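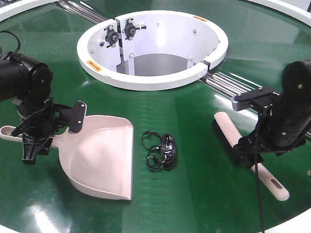
The Furngate Spring Fair has been held on the same ground every May for longer than most residents can remember, and the proposal to move it to the car park at Girgate deserves a fuller hearing than it has so far been given. The town council's case rests on cost and convenience. Both are proper considerations, and neither should be waved away. A fair, however, is made up of particulars, and those of us who attended as children tend to recall small things with great exactness: the smell of the trampled grass, the brass band starting before everyone was ready, the shine of overhead lights on a polished surface. A round green table with a white rim, glossy enough to throw the ceiling lights back in streaks, is the kind of object that can stay in a child's mind for decades. Such memories depend on place more than the council's paper allows.

The paper puts the annual cost of preparing the meadow at 3,000 pounds. This covers temporary matting, the hire of generators and the reseeding of the lower field afterwards. At Girgate, the paper observes, the surface is already firm and mains electricity is available. The saving is real. It should nevertheless be set against the income which the meadow brings to the stallholders, many of whom depend on families staying for the whole afternoon. Families stay where there is grass to sit on. A car park encourages a brisk circuit and an early return home.

There is also the matter of the procession. For the past 18 years it has left the church at two o'clock, crossed the bridge and entered the meadow by the lower gate, so that the floats come into view one at a time between the lime trees. The proposed route to Girgate would follow the ring road for most of its length and would require the floats to be lower and narrower than they are at present. The school floats, which are built on borrowed farm trailers, would probably be lost altogether.

Kulap Wongsuwan, whose family has entered a flower float under the Pongsiri name for eight of those years, put the point plainly at Tuesday's public meeting. "We build it to be seen from the bank," she said. "On a flat road you would see only the front of it." Her remark drew warm applause, and the officers present did not offer a reply.

Supporters of the move have raised the question of access, and on this they are right. The lower gate is awkward for wheelchairs and pushchairs, and in a wet spring the path beyond it becomes very poor indeed. The events firm Drestik, which was asked to assess both sites, has suggested a permanent path from the road to the bandstand. The cost would be considerable in the first year and modest thereafter, and the path would be of use to walkers in every other month. It is disappointing that this suggestion appears only in an appendix — and that no attempt has been made to find a grant towards it.

A petition in favour of the meadow has now gathered 600 signatures. Petitions do not settle questions of public expenditure, nor should they. They do indicate that a decision of this kind ought not to be taken at the end of a long agenda with half the chamber already reaching for their coats.

The reasonable course would be to hold the fair on the meadow next May as usual, to cost the path properly in the meantime, and to bring both options back to the council in the autumn with the stallholders' figures attached. The band has already been booked, and its members have been told to expect the meadow.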